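Progress report to Sakalent, toy library grant, 5 Aug 2018

You asked for a short account of how the Imrie toy library is doing against the plan we agreed on in March. My view is mixed, and I would sooner say so now than at renewal.

## Lending

We have made 556 loans since opening. That number looks good on a chart and I don't trust it much. A family that borrows the same puzzle three times counts as three loans, and the Zonuler software can't tell us how many separate households are behind the total. I have asked for that report twice. Until we get it, please don't quote the loan count as "families reached."

Shape sorters and block sets go out most. Large ride-on toys hardly move, which is awkward given what we spent on them. Parents who come by bus can't carry them home.

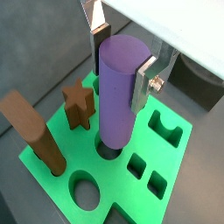

*Green shape-sorter board with a purple cylinder.*

## Opening hours

The plan called for 4 sessions a week. We are running them all, but the early one is close to empty and I doubt a new flyer will change that. The Wimeo branch tried flyers last winter and saw no lasting difference. I would like to move those hours to late afternoon and see what happens before we spend anything on promotion.

## Losses and repairs

- 34 items are overdue. Reminder letters have brought back a few, mostly from people who were going to return them anyway.
- 9 items were withdrawn for damage. The supplier called these sets "nursery grade." I'd want to see what that means in writing before we order again.
- Sets with many small parts take far too long to check in. We either need simpler sets or more staff time, and the budget has room for neither at present.
- Animal blocks are still popular, and we plan to keep them in the next order.

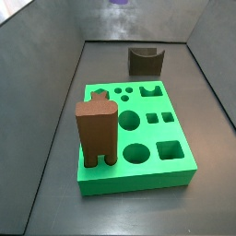
## What we claimed about learning

The original application said borrowing would improve school readiness. We have no evidence for this either way. The parent survey asked if people were "happy with the service," and most said yes, as people do. I suggest dropping the claim from the next agreement, or paying for a proper study.

## Next quarter

Change the early session, get the household report from Zonuler, and hold off on new ride-on toys. Spending is within budget, and the full accounts will follow separately.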